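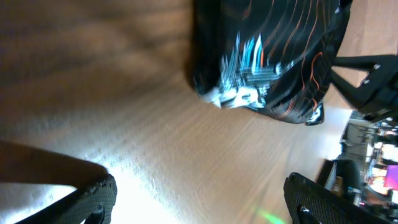
등고선을 입는 사람들

검은 천에 주황색 등고선. 요즘 자전거 타는 사람의 서랍을 열면 이런 무늬가 하나쯤 나온다. 산을 오르는 것으로 모자라 산의 도면까지 몸에 두르겠다는 것인데, 정작 그 도면으로 길을 찾았다는 사람은 아직 만나지 못했다. 선은 멋대로 휘다가 고리를 만들고, 봉제선에 닿으면 옆 판의 선과 어긋난 채 제 갈 길을 간다. 지형학자가 보면 혈압이 오를 일이다.

나도 한 벌 있다. 해발 662미터인 탈렐러 고개를 처음 오르던 해에 샀다. 상점 직원은 이 무늬가 실제 산을 옮긴 것이라고 했고, 어느 산이냐고 묻자 계산대 아래에서 뭔가를 찾는 척했다. 그래도 샀다. 고개를 오르는 동안 옷에 그려진 경사를 쳐다볼 여유는 없었으니 어느 산이든 상관은 없었던 셈이다.

등고선 무늬가 자전거 옷에 퍼진 까닭을 두고는 말이 많다. 훈다리 동호회 사람들은 자기네 단체복이 시초라고 주장한다. 회원이 50명 남짓이던 시절, 도안을 맡은 회원이 마감 전날 밤까지 아무것도 그리지 못하다가 벽에 걸린 지도를 베꼈다는 것이다. 믿을 만한 이야기인지는 모르겠다. 다만 마감 전날 밤이라는 대목만큼은 의심할 생각이 없다.

탁자 위의 해부학

자전거 옷은 입고 있을 때보다 탁자에 내려놓았을 때 훨씬 말이 많다. 몸에 붙어 있을 때는 팽팽하고 날렵하던 것이 나무 상판 위에 놓이는 순간 검은 덩어리가 된다. 가방인지 옷인지 한눈에 가려지지 않을 때도 있다. 우리 집에서는 실제로 져지를 장바구니인 줄 알고 집어 든 가족이 있었고, 대파는 생각보다 등주머니에 잘 들어간다.

덩어리를 풀어 보면 비로소 돈을 어디에 썼는지 보인다. 기능성 의류의 값은 대개 눈에 띄지 않는 곳에 박혀 있다. 그중에서도 봉제선이다. 면 티셔츠의 솔기는 뒤집어 놓아도 누구 하나 들여다보지 않지만, 안장에 앉아 몇 시간을 버티는 옷에서는 솔기가 곧 성격이다. 촘촘한 지그재그 땀은 천이 늘어날 때 함께 늘어나라고 있는 것이고, 실을 아낀 옷은 허벅지가 먼저 안다. 393킬로미터짜리 장거리 행사를 마친 다음 날 욕실에서 배운 지식이다.

문제는 그 솔기를 기준으로 옷을 접으려 할 때 생긴다. 셔츠라면 어깨를 맞추고 소매를 뒤로 넘기면 그만이다. 신축성 있는 천은 맞춰 놓은 모서리가 손을 떼는 즉시 슬금슬금 제자리로 돌아간다. 두꺼운 솔기 쪽은 버티고 얇은 쪽은 흘러내린다. 접는다기보다 협상에 가깝다. 나는 이 협상에서 이긴 적이 별로 없고, 그래서 서랍 속 자전거 옷은 늘 등산로의 휴식 시간처럼 제각각 누워 있다.
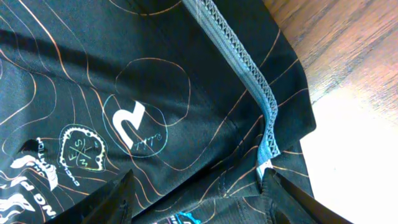 표식 이야기도 빼놓을 수 없다. 자전거 옷에는 여백이라는 개념이 희박하다. 글자를 모로 눕혀 넣고, 원을 두르고, 그 안에 다시 읽기 어려울 만큼 작은 필기체를 적는다. 체인링에 나침반을 겹쳐 놓는 것도 이 세계에서는 흔한 발상이다. 톱니와 방위, 곧 동력과 방향. 의도는 알겠는데, 방향을 잃었을 때 자기 옷을 내려다보며 동쪽을 찾는 사람이 있다면 일단 그늘에 앉히고 물부터 먹여야 한다.

세로로 큼직하게 박은 흰 대문자는 또 다른 장르다. 움직임이라든가 속도라든가, 하나같이 영어로 된 다짐이다. 입은 사람이 편의점 앞 의자에 앉아 컵라면 물을 붓고 있어도 글자는 쉬지 않고 전진을 외친다. 나는 그 어긋남이 좋아서 이런 옷을 계속 산다. 배우자에게는 시인성 때문이라고 말해 두었다.

빨래라는 종교

옷을 모으는 사람이 많으니 빠는 방법에도 분파가 있다. 찬물파, 손빨래파, 샤워하면서 입은 채로 빠는 파. 마지막 분파는 의외로 신도가 많고 의외로 논리적이다. 세탁소 클로멘은 중도를 걷는다. 기능성 의류만 받는 작은 가게인데, 벽에 붙은 안내문이 간결하다. 30도, 뒤집어서, 섬유유연제 금지. 그 아래에 누군가 볼펜으로 '제발'이라고 덧붙여 놓았다. 글씨가 눌린 깊이로 보아 사연이 짧지 않다.

클로멘에서 배운 것 하나는 인쇄면이 맞닿게 접지 말라는 것이다. 흰 로고끼리 포개져 여름 한철을 보내면 가을에 서로를 조금씩 나눠 갖는다. 내 옷장에도 그런 우정의 흔적이 있다. 11월에 꺼낸 긴팔 한 벌은 가슴에 있던 상표가 등판에 희미하게 옮아, 앞뒤로 후원을 받는 선수처럼 보였다. 실력은 그대로였다.

말릴 때는 평평한 곳에 눕히는 편이 낫다고 한다. 그래서 우리 집 식탁은 주말마다 지형이 바뀐다. 밝은 나뭇결 위로 검은 산맥이 두어 줄 놓이고, 식구들은 그 옆 좁은 평야에서 밥을 먹는다. 창으로 햇빛이 들면 상판은 하얗게 번들거리는데 검은 천은 빛을 죄다 삼키고 주황색 선만 내놓는다. 그때만큼은 정말 지도처럼 보인다는 점을 인정하지 않을 수 없다.

몇 달 전 낡은 옷을 정리하겠다고 전부 꺼내 놓은 적이 있다. 기준은 간단했다. 밑단이 늘어난 것, 지퍼가 씹히는 것, 입으면 숨을 참아야 하는 것. 세 번째 기준은 시작한 지 오 분 만에 폐지했다. 나머지 둘로 걸러 낸 옷은 현관 옆에 쌓아 두었다가, 비 오는 날 막 입기 좋겠다는 이유로 도로 가져왔다. 탈렐러를 함께 넘은 등고선 옷은 애초에 심사 대상이 아니었다. 지금은 접기에 실패한 모양 그대로 서랍 맨 위에 있고, 서랍은 닫히다가 옷자락을 문다.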